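About Justateck

Justateck writes software for robot arms. We do not build arms, grippers or cameras. Our customers already have those, or buy them from someone else, and come to us when they need the arm to find parts, plan a path to them and pick them up without a programmer standing next to it.

The company is based in Mumholm, on the second floor of the old Murakami building, across the street from the ferry office. We started out as a contract shop that wrote motion code for packing lines. Most of that early work had the same problem at its center: the code was fine until a box moved, and then someone had to teach every point again. We wrote a small planner to get out of doing that by hand. It became our main product, Drumero.

What Drumero does

Drumero has four parts. The perception module takes camera images and gives back a list of objects with their positions and a score for how sure it is. The planner takes that list and works out a path that keeps the arm, the gripper and anything it is holding clear of everything else. The controller runs the path and watches for contact. The fourth part is the simulator, which feeds the other three the same kinds of messages they would get from real hardware.

Customers can license the parts one at a time. Many start with the planner and keep the vision system they have.

How we work

All new code runs in simulation first. Our test set has 598 scenes, and a change has to pass every one of them before it is merged. The scenes are mostly ordinary benches and shelves with ordinary things on them. We put in items of different sizes, set trays at odd angles and leave small fasteners near larger parts, as these are the cases that come back to us from the field.

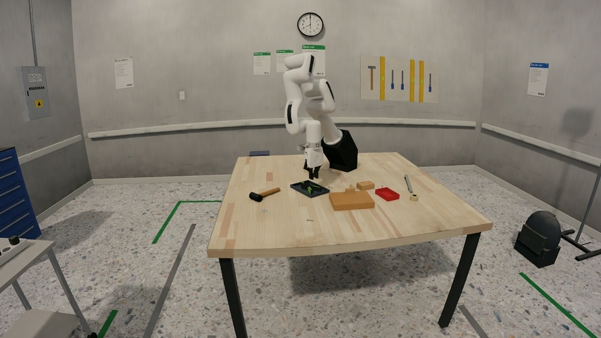
A workbench scene in the Drumero simulator, with the arm over the table behind a tray of tools.

The room around the bench is modeled too. Wall posters, floor tape, shadows and tool boards all give the perception module something to get wrong, and a detector that has only seen plain backgrounds does poorly in a working shop. Each scene is run with changes to the lighting, the surfaces and the placement of the objects. A full run is 2359 trials and goes overnight on the machines in our server room.

When a trial fails we keep the log, the camera images and the planned path together. An engineer looks at them the next morning and decides whether the fault is in perception, planning or control. Faults that cannot be placed in one of the three go on a shared list, which we go through once a week.

Close-range work

Much of our effort in the past year has gone into the last few inches of a grasp. A planner that is happy to cross open space can still put a finger pad in the wrong spot, and wide surfaces behind a small part make it harder to judge depth. Drumero now plans the final approach as a separate step with its own limits on speed and clearance. It checks the finger links as well as the tips.

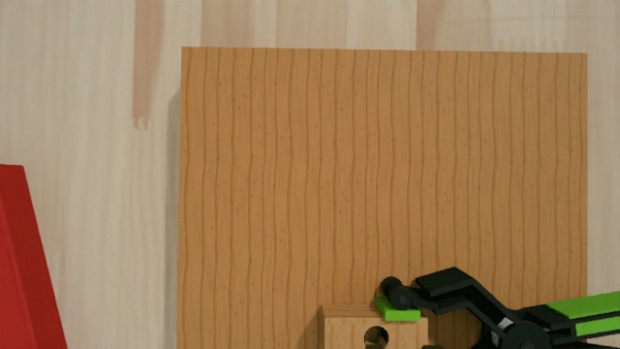

Close view in simulation: the green finger pad near the top of a small wooden block, with a larger board behind.

The approach step was released in September as part of Drumero 7. Customers on older versions can add it without changing their existing programs, but the gripper model has to be measured again. Our support staff can do this from a CAD file.

Who uses it

Our customers are small and mid-size plants that make or pack many different products in short runs. We also license the simulator to technical schools for classroom use. School licenses include the full scene set and the scene editor.

Support and training

Support is handled from Mumholm by the same engineers who write the code. We run a four-day training course at our office, covering setup, camera calibration, scene building and reading planner logs. Courses are kept small so that each person has a workstation. Bring your own gripper model if you have one.

Contact

Justateck
Murakami Building, Suite 520
Mumholm

For sales, training dates and school licenses, use the form on the Contact page. Current customers should open a ticket through the support portal and attach the log folder from the failed run.

Page last updated 26/02/2020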